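The Town That Eats Soup on Sundays

Ask for directions in Sutholm on a winter Sunday and you will probably be told to follow the onions. By eleven in the morning the smell has come down the hill, crossed the canal and got into the bus shelter, and by noon half the front doors on the long street are propped open with a boot or a brick.

I had come for one afternoon and I stayed for three days. The soup walk, as everyone calls it, is the simplest idea I have run into in years of writing about food. You cook a pot, you put a lamp in your window, and people come in and eat. That's it! No tickets, no judges, and you bring your own bowl and spoon. This winter there are 29 kitchens in it, spread from the old rope works to the last farmhouse before the marsh.

Eleni Babić has had a lamp in her window from the first year, when there were only two pots – hers and the one next door. Hers is a white bean soup with celery leaves, lemon and far more olive oil than you would dare to pour at home. "People are shy with oil," she told me, tipping in another long stream of it. "Then they taste it and they ask what the secret is."

Next door it used to be pea soup, and it still is, although the cook has changed. Kobe Dekker took over the house and the recipe together. He soaks the split peas overnight with a smoked bone, and he refuses to blend anything. His soup is so thick that the ladle leans without touching the side (he showed me this twice, very pleased both times).

Further up, Jadwiga Kwiatkowski makes sour rye soup, and I would walk back to Sutholm for that bowl alone. The starter is just rye flour, water and garlic left in a jar for most of a week until it smells sharp and a little wild. She whisks it into a broth with marjoram and lets it cook slowly, then drops in half a boiled egg. It is tangy and smoky and wonderfully warming, and I had three helpings while her neighbors argued about horseradish.

The arguing is a big part of the fun. Does barley belong with mushrooms or does it steal all the liquid? Should you brown the leeks? Karlijn Kuipers, a retired school cook who once fed 220 children a day, says never, and she is not a woman I would care to contradict near a stove.

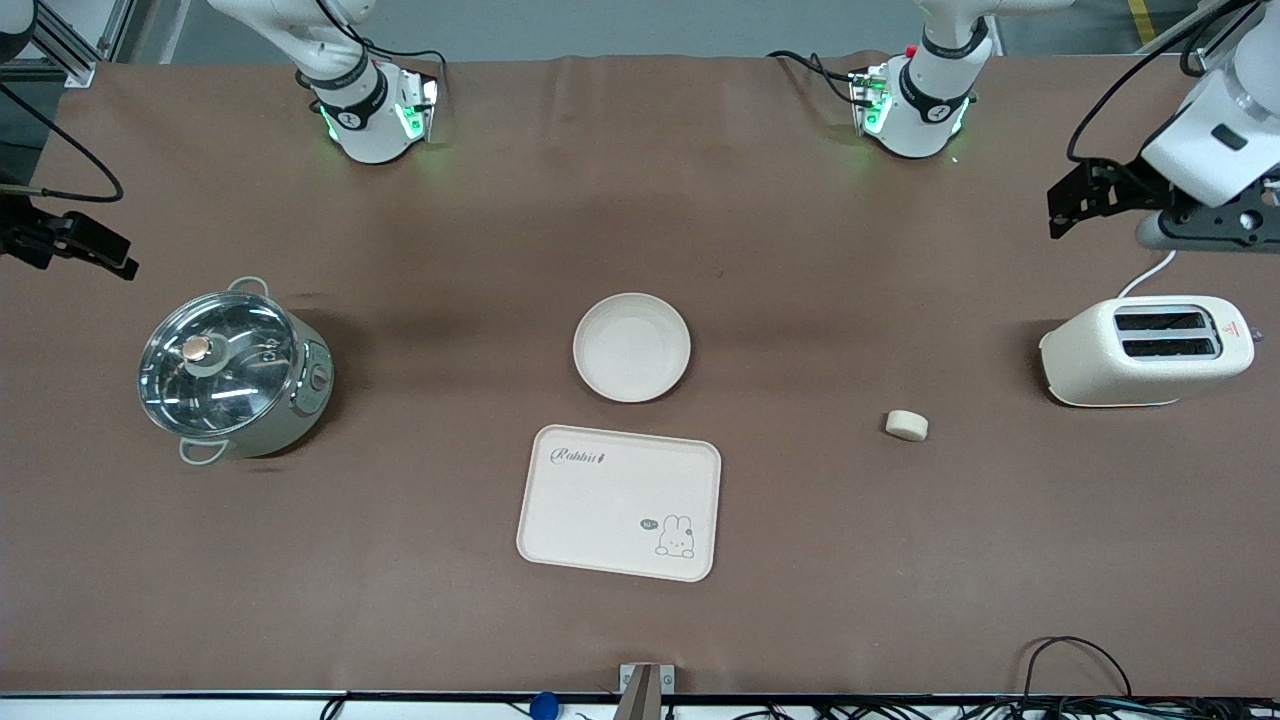
SUTHOLM, 2019-12-01

The lamps went on early, with the sky already the color of dishwater by three. Bram Segers had the fullest kitchen on the street, and a line out to the gate. His tomato and rice soup is as plain as they come, but he toasts the rice in butter first and the whole room smells of popcorn. I counted myself lucky to get a corner of the bench.

He also makes everyone take a slice of bread for the road, so I ate mine on the way to the marsh, where the last lamp was burning and a pot of fish soup was down to its final few ladles. There was dill in it, and cream, and a good deal of pepper.

The walk runs every Sunday until the end of February. Bring a deep bowl, wear loose trousers and start at the top of the hill.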